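Home | News | Business | Schools | Opinion | Archive

Flistasix pitches a cable-handling robot to Nemville, with a few things left out

NEMVILLE, July. Flistasix, the company behind a two-armed tabletop robot called the Drotus, would like local repair shops and small assembly businesses to pay by the month for a machine that handles power cords. It showed the product to possible customers this month. The pitch was smooth. The numbers were harder to come by.

The Drotus is sold as a service. A customer doesn't buy the arms outright. Flistasix installs them, teaches them the job, and charges a fee for as long as they stay. The company's one-page handout says the arms can sort, plug in, unplug and bundle cords "at the pace of a trained worker." It doesn't say which worker, or how long that worker had been on shift. 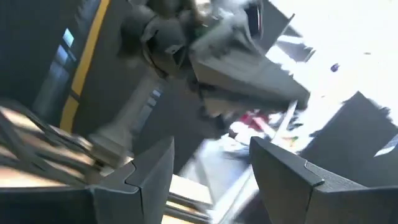
At the gripper end of the job, with a second arm overhead.

Cords are a fair test, to give the company its due. A box keeps its shape when you grab it and a cord doesn't. Most of the small firms on the east side of town that do returns or refurbishing still have people untangle them by hand, and most of those people will tell you it's the dullest part of the day. If a machine could take it over at a sane price, there would be takers.

Flistasix says the Drotus has been trained on 251 sessions of cord work. Montri Tanasarn, who presents the product for the company, said a new site would need "some extra teaching" before the arms could be left to get on with it. Asked how much extra, he said it depended on the cords. Asked who pays for those hours, he said that was a matter for the contract.

The contract, in the draft given out, puts the first 115 hours of setup on Flistasix. Anything past that goes on the customer's bill at a rate to be agreed. The same draft lets the company keep and reuse whatever the machine records while it works. There is no opt-out, and shops that handle other people's equipment may want to read that page twice. 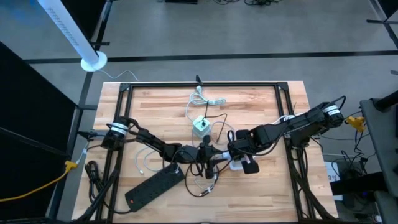
Then there's the matter of mistakes. The handout gives a success rate for single pick-ups and none for a whole job from start to finish. Those are different things. A cord that gets lifted cleanly, then let go half an inch from the socket, counts as a good pick-up and a failed job. Tanasarn said full-job figures would be published "when they are mature." He gave no date.

Nor was there a plain answer on supervision. The sales talk has the arms running while staff do other work. The draft contract asks the customer to keep a trained person within reach of the stop button at all times. A shop with four employees can do the arithmetic on that for itself.

The monthly fee hasn't been set. Flistasix says it will offer a trial of 126 days, after which either side can walk away. Removal costs, should it come to that, fall to the customer. Roughly 104 businesses have been sent an invitation to sign up, according to the company. It wouldn't say how many had replied. 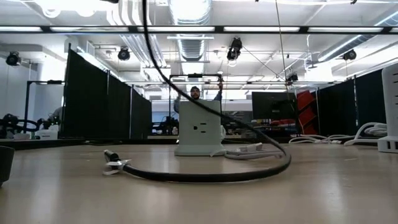
ARROYO BUSINESS DESK

Two owners who have read the draft told this desk they were interested and in no hurry. One runs a small appliance repair shop and said she'd want to see the arms deal with a carton of her own returns, knots and all, picked by her. Flistasix has said it is open to customer-supplied cords "within the supported range." The supported range is listed in an appendix that wasn't attached to our copy.

The other asked about thick cords, the heavy-duty kind used on shop tools, and was told they are supported at reduced speed. Reduced by how much is another figure for the appendix. He also wanted to know what happens when a gripper finger wears out in the middle of a trial. Replacement fingers are included for the trial period and charged after it, at a price the draft leaves blank.

Similar offers have come through Nemville before, usually with a low first month and a long second page. This one may be better. The company deserves some credit for bringing a draft contract at all, and Tanasarn stayed until the last question was asked, if not always answered. But a shop owner deciding today would be deciding without a price, a full-job success rate or a clear idea of how much staff time the thing really saves.

Flistasix says a revised handout is on the way. We have asked for the missing appendix.

Contact the newsroom | Copyright Arroyo, all rights reserved | Back to top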